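**Ticket 2092: finishing bench 3, handling of suede wide-brims**
Site: Cunmont
Line: Nirko cell, hat finishing and inspection
Opened by: finishing, early shift
Owner: N. Gajewski
Status: open, monitoring
Severity: 3 (output reduced, line not stopped)

## Reported problem

Pick failures and marking on the brown suede wide-brim from the Bredine order. Felt styles on the same bench are not affected. Over one batch of 300 hats the bench logged 127 retries. 20 hats were sent back to brushing with a flattened nap at the front of the crown.

The finishers have been clearing the retries by hand. Each retry needs an acknowledgement on the panel, so one person stays at the panel for most of the shift. Staffing for the bench was planned on the assumption that this would not happen.

## Background for whoever picks this up next

Before April the suede styles were turned, brushed and checked entirely by hand. Two finishers worked the bench and one checked. The Nirko cell now does the lifting and turning. The same three people are on the bench, with changed duties: one loads, one inspects, one covers faults and brushing. Grip positions are taught with the hand-held gripper, which has the same fingers and pads as the cell. A finisher performs the pick and the cell follows the recorded grip point and closing width.

The original grips were recorded by the installer on a stiff felt sample. No suede was recorded at that stage.

## Log

**07:40.** Checked air pressure, finger alignment and pad wear. All within limits. Swapped the pads anyway. No change over the next tray.

**08:15.** Compared fault codes by style. Every fault in the batch is code G4 (closing width not reached) or G6 (part moved after grip). G4 occurs where the pads close on the brim. The stitched rows make the brim thicker than the felt sample, and the program expects the felt figure.

**08:50.** Raised the G4 threshold as a test. G4 stopped. G6 went up and two more hats were marked. Reverted.

**09:30.** Spoke to the bench. All three said the grip was in the wrong place and that they had said so during the first week. I could not find this in the ticket system. The comments were made verbally to the installer. When turning this style by hand they do not hold the brim. They take the crown by the pinch at the front, where the suede is already folded, and let the brim follow.

**10:10.** Asked for the pick to be recorded again their way, on a production hat, with the hand-held gripper. First two attempts discarded because the pads were too low and closed on a single layer. On the third the pads were set on the narrow strip below the stitched line, clear of the cross-stitches at the base of the crown.
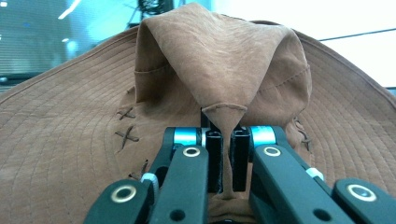
## Findings

1. Grip point. The recorded grip for the suede wide-brim was a copy of the felt grip. It should have been taught separately.
2. Closing width. One value was used for all styles. Suede needs its own value for the front pinch. The brim value is no longer needed for this style.
3. Clearance. The dark thread crosses sit near the base of the crown on both sides of the pinch. The finger linkages pass close to them. If the hat is loaded turned to one side, the linkage could catch a stitch. Not seen so far, but the loading guide has no mark for front.
4. Reporting. The bench identified the cause weeks before the ticket was opened. The panel lets an operator acknowledge a fault but gives no place to write a comment.

## Changes made

- New grip recorded and saved as `suede_wb_front`. Old grip kept as `suede_wb_old`, disabled.
- Closing speed reduced for the last part of travel. Adds nearly a second per hat. Accepted by the bench.
- Front mark taped on the loading guide as a temporary measure.
- Retry limit set to one. After a second failure the hat goes to the hand tray and the cell continues. Nobody has to stand at the panel.

## Result so far

Two trays run on the new grip. No G4, one G6, no hats sent back to brushing. The G6 hat had been loaded off the mark. This is too small a run to close the ticket on.

## Open items

- [ ] Full batch on `suede_wb_front`, fault count by code.
- [ ] Permanent front mark on the loading guide. Drawing sent to Borkowska, no date yet.
- [ ] Comment field on the fault panel. Raised with Nirko support as a separate request.
- [ ] Finishers to have teach access for their own styles. At present only maintenance can save a grip, so each new style waits for one of us. The bench has asked for this twice. I support it, with a second person to approve the saved grip.
- [ ] Agree who covers the hand tray. The fault and brushing role was written up as temporary cover for the installation period. It has become a full job and the rota does not show it. Passed to the shift lead.

**14:20.** Shift lead has added the hand tray to the rota from next week. Teach access still under discussion. Leaving ticket open until the full batch is through.

N. Gajewski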